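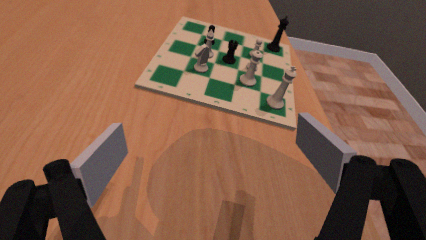
The practice table in the simulator, with the five-by-five chessboard set up and the gripper open in front of it. Rendering courtesy of the Susthorpe robot project.

Susthorpe residents teach a robot arm to move chess pieces, one slow try at a time

If you walked past the back room of the Susthorpe library on an August evening, you might well have heard somebody groaning over a knocked-over king, and you could be forgiven for thinking the chess club had moved in. The groaning came from a row of laptops, where people from all over town have been steering a robot arm by remote control so that it can learn, from their example, how to pick up a chess piece and put it down somewhere else.

The project is the work of Iltance, a small robotics company with its workshop over in Filtthorpe, and it was brought to the library by Maribeth Cabrera, who runs the evening programs and has a soft spot for anything that gets grown-ups and teenagers sitting at the same table. Visitors hold a hand controller, squeeze it to close the fingers, and try to guide the arm over a little board on a simulated wooden tabletop. Every try is recorded, and the good ones are passed along to the software that is learning to do the job without a person at the other end.

"People come in thinking they'll be done in a minute, and then they find out how much their own hand was doing for them all these years," said Duván Guzmán, the engineer who looks after the sessions for Iltance. "You reach for a bishop at home and you never once think about the knight standing beside it. Here you have to think about it, and the robot needs to see you thinking about it."

The board is a small one, five squares by five in cream and green, and the company chose it on purpose. The pieces stand close together, and the arm has to come in between them with two flat finger pads that feel a good deal bigger on the screen than anybody would like. Guzmán said the tall pieces are easy to grab and just as easy to tip, while the short ones tend to hide behind their neighbors until the last moment.

By the end of the month the library sessions had produced 3077 recorded tries, of which 259 were thrown out. Most of those, Guzmán said kindly, were from the first evening, before he had worked out that the controllers were set far too fast for beginners. He slowed them down over supper and things went a lot better after that.

Gunther Heitmann, a retired machinist who has come to nearly every session, said he used to set up welding arms with a teach pendant, punching in one position after another, and that this way of going about it took some getting used to. "Back then you told the machine where to go," he said. "Now you show it, and you show it again, and it picks up your bad habits along with the good ones. I have a way of swinging wide to the right, and Duván says he can spot mine in the recordings without looking at the name." He has been working on that, he added, and so has his granddaughter, who is quicker than he is and lets him know it.

Players can start over as often as they wish with one press of a button, which puts every piece back on its square - a great comfort to those of us with unsteady thumbs. (This reporter had 4 turns and would rather not say what became of the white queen.)

The next step is a real arm and a real board. Kevin Cuadros, who is in charge of the hardware at the Filtthorpe workshop, said the pads on the real gripper will need a softer covering, and that he expects the first week to be noisy. The library has set aside three more evenings for the simulator in the meantime, starting at 6:30 p.m., and Cabrera said there are still places on all of them. No chess experience is needed, and children under 12 are welcome with an adult. Sign up at the front desk or call the library and ask for Maribeth.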